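4.3 Fitting the Dilau post-surgical compression garment (brow and eyelid)

Read section 4.2 before fitting. The garment is supplied in two sizes. Size selection is by head circumference, measured in millimetres above the ears; use the large size at 549 mm and over.

1. Check that the dressings are flat and that no tape edge is lifted.
2. Open both side tabs fully. Do not pull the garment over the face.
3. Centre the forehead panel on the midline, grey stitching outward.
4. Bring the lower strap under the chin and fasten the left tab, then the right.
5. Slide one finger under the forehead panel. If it will not pass, release both tabs and repeat step 4.
6. Record the tab position on the wear card.

CAUTION: Do not fit over an undressed incision. Remove the garment and call the clinic if there is a change in vision, increasing pain on one side or discolouration of the eyelid.

NOTE: The cooling insert (part 137) is optional. Keep it in the refrigerator, never the freezer. 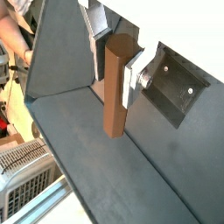
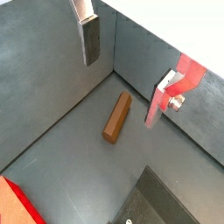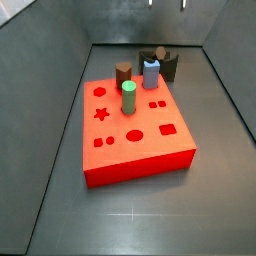
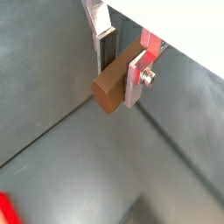 7. Hand wash in lukewarm water with unscented soap and dry flat. Do not tumble dry.
8. Replace the garment if the tabs no longer hold overnight.

Replacement tabs are ordered through the Illeswood service centre. Quote the lot number printed on the inner label. For chin and neck garments, go to section 4.4.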